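Open day at Jorkik: an afternoon with one gripper

I went in November, for the free coffee and the robots. The coffee was finished by the time I found the door.
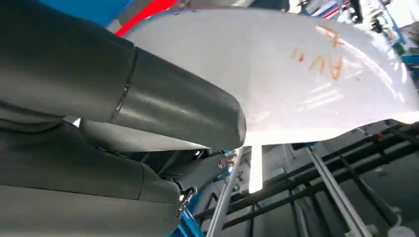

Hanna Pasichnyk looks after the cell they call Groltum, and she had drawn a crowd of 16, most of them taller than me. Her subject was finger pads. I had not expected to spend my afternoon on finger pads, but she was very firm about them.

A worn pad lets a glossy panel creep, she told us, and the arm will carry on as if all is well – I have worked with people like that. So every morning at 6 she wipes both pads, feels the pivot for play and runs three slow closes on a scrap part. If the third looks different from the first, the cell stays off and she gets the hex keys out.

A man at the back asked about artificial intelligence. Hanna asked him to hold the rag.

Swapping a pad takes her 13 minutes, most of it spent looking for the small screw. There is a magnet tray for that now, and the screw still goes under the bench.

Parking is behind the loading dock. Bring your own coffee.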